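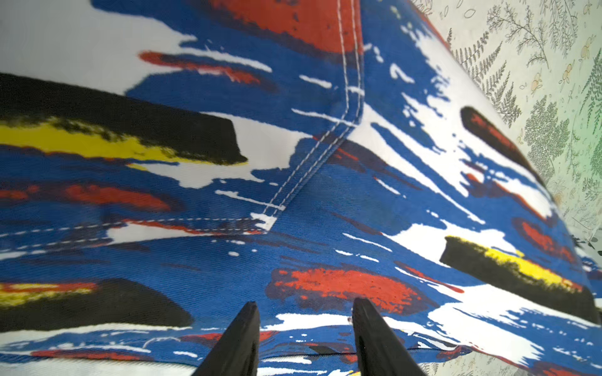
Home About Cells Open Day Careers Contact

Company > About Us > Open Day

Domix builds handling cells for sewn goods. The company was started by Henrique Bragança and Uriel Robles, who had both maintained cutting tables at Carrilho and wanted a better way to move finished panels between stations. Today the shop has 22 employees and 2988 square feet of floor, split between assembly and a test area.

Our work is limited to two-finger gripping of woven fabric: picking, turning, stacking and feeding. We do not build sewing heads. Customers who need one are referred to Tomwood, whose controllers share our connector layout.

Every March we open the test area to visitors. The demonstration runs on printed heavy twill with double-stitched seams. A seam is stiffer than the cloth next to it, and a corner where two seams meet tends to pucker, so the approach angle has to be set for each panel type. Busy prints are used on purpose – the vision software, Floneteo, has to separate stitch lines from pattern. Duarte Ramalho runs the cell and takes questions between cycles. Tsung-han Tang shows the wrist camera feed on a second monitor and explains how grip points are chosen.

At the last open day the cell logged 257 pick attempts between 10 a.m. and 3 p.m. The log is available on request, including the failed picks and their error codes. Visitors may bring their own panels, up to 24 inches on the long side. Knits can be tried, but we do not quote cycle times for them.

Safety glasses are provided at the door. Long sleeves must be rolled above the elbow near the cell. Group visits outside the open day are arranged through Bautista Lucero, extension 3536.

Filed under: Company, Fabric Handling, Visits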